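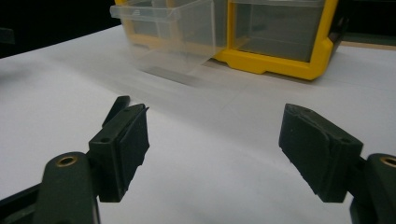
Are old vegetable seeds still worth planting?
Most of them are, if they were kept dry and cool, but onions and parsnips go off fast and should be bought new.

Gurthorpe Garden Board > Seeds and Starting > Old seeds, the annual argument

leekandbound
Posted Apr 5, 2021
I'm putting the short version up top so people can read it and go outside. For everyone who'd like to stay indoors and fight, proceed.
My situation: I inherited my aunt's seed stash, which includes tomatoes, beans, a lot of lettuce, and a pepper called Mollah that I can't find for sale anywhere. Her handwriting is beautiful and she didn't believe in years. One packet says "good ones." Another says "the other good ones." I'd like to know what to try first and what to throw on the compost.

sandyloam
Beans and tomatoes first. Tomatoes are nearly immortal. Lettuce is a coin toss, and it's cheap, so toss the coin and move on. Don't sow all the Mollah at once! Start a few, see what comes up, and if even one makes it you can save seed from that plant.

Troels Thygesen
I'm going to disagree with the short version. Old seed that sprouts is one thing and old seed that grows into a decent plant is another. I've had ancient cabbage come up, look at me for a month, and do nothing. A packet from Zuvden costs less than lunch. Your time costs more than that, unless you've seen my time.

leekandbound
Zuvden doesn't sell my aunt's pepper, Troels.

Troels Thygesen
Fine, the pepper gets a pass. I stand by the cabbage.

parvaneh_golestani
The paper towel test settles most of this before anyone has to be right. Dampen a paper towel, wring it out well, lay the seeds on one half, fold it over, and slide it into a plastic bag. Write the variety on the bag, and I mean with a real marker, because I have a whole drawer of my life that says "squash?" in faded pencil. Put it somewhere warm. Check every couple of days and wipe out anything that's gone fuzzy. Peppers are slow, so give them three weeks before you hold the funeral.
I ran my Prerik tomatoes that way last winter and got 76 percent, from seed that was 5 years old. The same batch in the garage would have been soup by then, I think. Storage matters more than age.
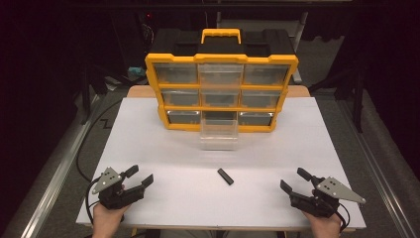 And the enemy is damp, much more than heat. If a closet stays dry all summer, it beats a fridge that gets opened forty times a day by teenagers. Let seed come back to room temperature before you open a cold jar, or the moisture in the air lands right on it and you've undone the whole business.

sandyloam
Seconding the jar advice. I'd add a packet of silica gel, the kind that comes in shoe boxes and says do not eat as if we were considering it.

mulchadoaboutit
Powdered milk in a twist of tissue works too. My grandmother did it.

Troels Thygesen
Your grandmother also planted by the moon.

mulchadoaboutit
And her carrots were straight. How are yours?

Troels Thygesen
Forked. We don't need to discuss it.

zone6bitter
Am I the only one here who thinks the paper towel thing is a lot of handling for a small seed? Roots grow right into the towel and then you're doing surgery with tweezers. I skip it and sow thick in a tray. If too many come up, thin them. If nothing comes up, you have a tray of nice dirt.

parvaneh_golestani
That's fair for lettuce. For a pepper with a dozen seeds left on earth – I'd take the tweezers. Use a coffee filter if roots in the towel bother you. They don't grab it the same way.

zone6bitter
Coffee filter, okay. I'll allow it.

leekandbound
Update. Beans are up, nearly all of them, and far more beans than I have opinions about. Lettuce did nothing. "Good ones" are tomatoes, kind unknown. "The other good ones" are also tomatoes. Two of the Mollah have little white roots, and I've been checking them like a pot of milk on the stove. They go into soil tonight.

sandyloam
Two! Keep them away from the cat.

Troels Thygesen
Congratulations. What are you doing with the extra beans?

leekandbound
I thought you bought new, Troels.

Troels Thygesen
I'm asking for my time, which as noted is cheap. What color are the pods?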